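会社案内

Setow(セトウ)について

Setowは、住宅および小規模業務施設の室内湿度を測定し、その記録を評価して報告書にまとめる会社です。測定、データ処理、報告書作成、測定器の校正を自社で行っています。除湿機、換気設備、建材の販売および施工は行っておらず、特定メーカーの製品を紹介することもありません。

ご依頼の多くは、集合住宅の管理会社、戸建住宅の改修設計者、乾物や紙製品を保管する小売店からのものです。個人の方からのご依頼も受け付けています。

業務の範囲

当社が扱うのは、空気の温度と相対湿度、そこから算出する絶対湿度と露点温度、および壁・床・収納内部の表面温度です。結露の有無は目視ではなく、表面温度と露点温度の差の時系列で判定します。カビの菌種同定、化学物質の濃度測定、アスベストの調査は範囲外です。これらが必要と判断した場合は報告書の所見欄にその旨を記載し、調査機関の選定はご依頼者にお任せしています。

測定は原則として連続記録で行います。一度の訪問で得られる瞬時値は、調理、入浴、洗濯物の室内干し、窓の開閉に左右されるため、瞬時値だけに基づく報告書は発行していません。標準の記録間隔は10分、標準の測定期間は4週間です。季節差を評価する場合は、夏期と冬期の二回に分けて同じ測定点で記録します。

居室の測定点は、室中央、外壁側の隅、収納内部の三か所を基本とします。台所では、これに加熱機器の周辺と食品保管位置を加えます。オーブントースターや炊飯器の近くは短時間の温度上昇が大きく、相対湿度の値だけを見ると乾燥側に大きく振れます。評価には絶対湿度を併用し、機器の使用による変動と、換気や外気による変動とを分けて扱います。
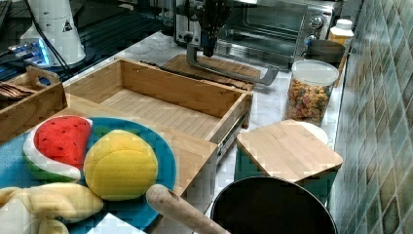 台所のカウンター。オーブントースターの手前右に、シリアルを入れた白い蓋の透明容器。

食品保管位置の測定では、容器の外側の空気を対象とします。容器内部の湿度は、蓋の気密性、開閉の頻度、内容物の吸湿量によって決まり、室内環境の評価とは別の試験になります。小売店から容器内部の測定をご希望いただいた場合は、個別に条件を定めてお見積りします。

測定方法

社内では、測定の手順を「MacLeod手順」と呼んでいます。設立時に作成した手順書の表題がそのまま残ったもので、現在は第8版を使用しています。手順書には、測定器の設置高さ、壁面からの離隔、日射の遮蔽、設置後の安定時間、欠測時の扱い、回収時の確認項目を定めています。

設置高さは床上1.1メートルを標準とし、これによらない場合は報告書の測定点一覧に実寸を記載します。壁面からの離隔は50ミリメートル以上とします。収納内部では離隔を確保できないことが多いため、固定方法と向きを平面図に記入します。設置直後の記録には、測定器が運搬中に受けた温度の影響が残ります。最初の2時間分は集計から除外し、除外した区間はデータファイル上に残します。

欠測が連続して6時間を超えた測定点については、補間を行いません。グラフは線を切って表示し、月平均の算出にも含めません。欠測の原因が電池の消耗や測定器の故障など当社側にある場合は、該当する測定点を無償で再測定します。

表面温度の測定には接触式の薄型センサーを使用します。放射温度計は、金属面や光沢のあるタイルで放射率の設定による誤差が大きくなるため、測定点の選定にのみ使い、報告値には用いません。センサーの貼付には糊残りの少ないテープを使用しますが、塗装面の状態によっては撤去時に表層が剥がれることがあります。事前に目立たない箇所で試し貼りを行い、ご依頼者の確認を得てから設置します。

校正と記録の管理

保有する測定器は490台です。すべてに管理番号を付け、校正履歴、使用先、修理歴を一台ごとに記録しています。校正は年一回、毎年11月に開始し、測定の予定が少ない器から順に実施します。相対湿度の校正点は低湿、中湿、高湿の三点で、高湿側は85%です。校正点での偏差が許容値を超えた器は調整し、再校正で許容値に入らなければ廃棄します。

高湿環境に長く置いた器は、回収後に読みが高めに残ることがあります。浴室や床下で使用した器は通常の保管棚に戻さず、乾燥室で安定させたうえで中間点検を行います。中間点検で偏差が確認された場合は、さかのぼって当該測定のデータを見直し、必要があれば報告書を改訂します。改訂した報告書には改訂番号と改訂理由を記載し、旧版も保存します。

測定データの保管と集計には、自社で開発したFlallowを使用しています。Flallowは外販しておらず、ご依頼者には閲覧用の画面のみを提供しています。閲覧画面では、測定点ごとの時系列、日最大・日最小、露点温度との差が確認できます。生データはCSV形式でお渡しします。文字コードと区切り文字はご指定に合わせます。

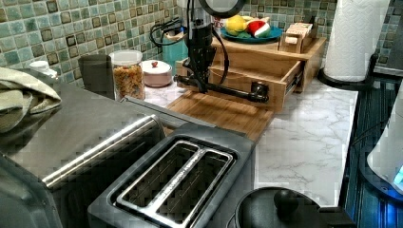
閲覧画面の公開期間は、報告書の発行日から1年間です。期間終了後も生データは社内に保管しており、再発行のご依頼に応じます。第三者からの開示請求には、ご依頼者の書面による同意がない限り応じません。集合住宅で管理会社からのご依頼により住戸内を測定した場合、住戸ごとのデータは当該住戸の居住者にもお渡しします。管理会社への報告書では、居住者の同意がない住戸の値を階数と方位のみの表示に置き換えます。

報告書の構成

報告書は、概要、測定条件、測定点一覧、測定結果、評価、所見、付録の順に構成します。評価の章では、結露が発生し得る時間の累計、相対湿度の超過時間、外気との絶対湿度差を示します。所見の章では、考えられる要因を可能性の高い順に列記し、それぞれについて根拠となる測定点と期間を付記します。測定結果だけでは要因を特定できない場合は「特定できない」と記載します。

改修方法の提案は所見に含めません。改修設計者からのご依頼で、複数の改修案について測定面からの意見を求められた場合は、別紙として作成します。別紙には費用の比較を記載しません。

付録には、使用した測定器の管理番号と直近の校正日、設置状況の写真、除外区間の一覧を収録します。写真の撮影を希望されない部屋については、平面図上の記号のみとします。

沿革

Setowは、建築設備の測定業務に従事していたLise Desjardinsが個人事業として始めました。当初は戸建住宅の床下のみを対象とし、測定器は他社からの借用でした。その後、集合住宅の結露調査を受けるようになり、測定器を自社で保有する方針に改めました。

Samuele Benedettiの入社後、表計算ソフトで行っていた集計をFlallowに移行しました。移行時には、過去の測定データをすべて同じ形式に変換しています。初期の記録の一部には記録間隔が不揃いのものがあり、これらは長期比較の対象から外しています。

2019年7月24日に、校正室をPlundussideの現在の建物に移転しました。旧校正室は道路に面しており、日中の室温変動が校正の安定時間を長引かせていました。現校正室は建物の北側、外壁に接しない区画にあります。同じ建物に事務室、乾燥室、器材庫が入っています。

これまでに測定を行った住戸および店舗は、合計600件です。同一住戸の夏期測定と冬期測定は一件として数えています。

体制

代表 Lise Desjardins
測定計画、報告書の最終確認を担当。評価の章と所見の章は、担当者の作成後に必ず代表が確認し、署名します。

技術責任者 Samuele Benedetti
校正室の運用、MacLeod手順の改訂、Flallowの保守を担当。手順書の改訂案は全員が提出でき、採否と理由を改訂記録に残します。

現地での設置と回収は、二名一組で行います。住戸内に入る際は社員証を提示し、作業箇所以外の扉や引き出しを開ける場合はその都度お声がけします。家具の移動が必要なときは、移動前の位置を図に記録し、作業後に戻します。

ご依頼の流れ

最初に、建物の種別、築年、構造、気になっている箇所と時期をお知らせください。図面がある場合は写しをお送りください。手書きの間取り図でも差し支えありません。内容を確認のうえ、測定点数と測定期間の案をお見積りに添えてお送りします。

日程が決まりましたら、設置前日までに大掃除や家具の配置換えを済ませてください。測定期間中は普段どおりの生活をお願いします。窓の開閉や除湿機の使用を控える必要はありません。除湿機、加湿器、エアコンを新たに購入された場合や、3日以上留守にされる場合は、日付をお控えください。所定の記録用紙を設置時にお渡しします。

報告書は回収後15営業日以内に発行します。ご質問は発行後も受け付けており、報告書の記載内容に関するお問い合わせは無償です。追加の集計は、区間や測定点の変更のみであれば無償、新しい指標の算出を伴う場合は有償となります。

対応地域と料金

対応地域はPlundussideとその隣接地域です。隣接地域の外についても、測定点が多い集合住宅であればお受けできる場合があります。料金は測定点数と期間によって決まり、基本料金、設置・回収費、報告書作成費の合計となります。交通費は実費を別途申し受けます。測定期間の延長は、終了予定日の5日前までにご連絡ください。器材の予約状況により、測定点を減らしてのご案内となることがあります。

お問い合わせはフォームまたは郵送で受け付けています。電話での測定結果の口頭回答は行っていません。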